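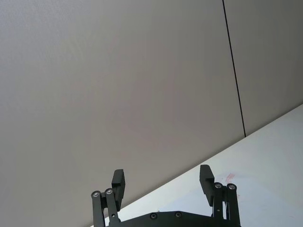
A plain wall and the seam down it.

Well, the great painting debate has landed in my inbox again, so I may as well have my say before the hall gets its new coat. I've been a member at Terkside since we moved over from the Brament Street rooms, and in all that time I have never seen people get so worked up over a colour. We had 3 shortlisted at the March meeting and somehow went home with five.

My own feeling is that we should stop fussing about the shade and start worrying about the prep. I did our spare room at home last winter, thinking I'd knock it over in a weekend (ha!), and spent most of it on my knees with sugar soap and a sanding block. The paint went on in an afternoon. Skip the washing and you'll be looking at greasy patches above the heaters by spring, whatever lovely name is printed on the tin.

Then there's the filler. I swear by a flexible one for anywhere two sheets meet, as the rigid stuff cracks the first time the weather turns. Run it in, wipe it back with a damp cloth, go and have a cuppa, and do it again. Two goes is plenty for most joins, though the one behind the piano at Brament Street took me four and still looked like a dry creek bed.
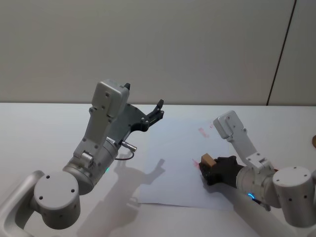
Which brings me to money. The quote from Hrynyshyn came in at $232 for the paint and undercoat, and that's with rollers and trays thrown in. I rang Sotix to compare and they were dearer, but they'd deliver, and anyone who's tried to get four big tins home on the bus will know that counts for something. We've got $100 left over from the trivia night to put towards it. I'd favour spending that on decent brushes, because the ones in the cupboard have gone hard as biscuits and somebody has been stirring with them.

As for the colour itself, all right, since you're asking! I like something warm, a bit off white, nothing with blue in it. Blue whites look crisp on the card and then you get them up under our fluoro tubes and everybody's sandwiches look crook. Paint a good big square of each one, leave it up for a week and look at it at night as well as in the morning – that's all the science I've got. 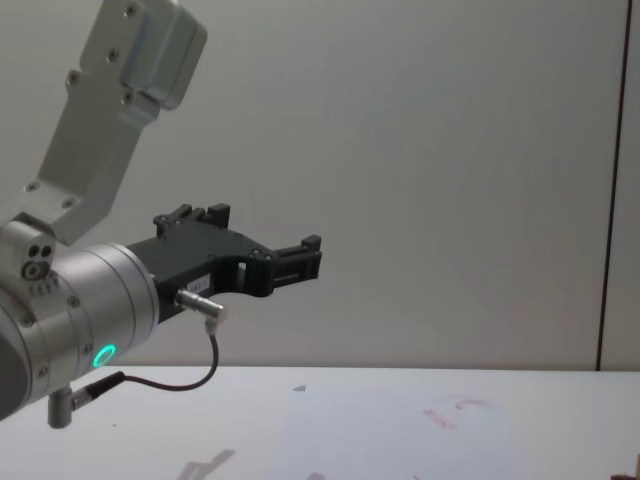

Hrynyshyn's reply, when I read them most of this over the phone, was that a week is fine but the squares should go on two different walls, one near the windows and one well away, and that we ought to do two coats of each or we'd only be judging the old colour coming through. Fair enough. I've pencilled that in.

Sample pots are in the kitchen under the sink. Old clothes, please, and bring your own lunch.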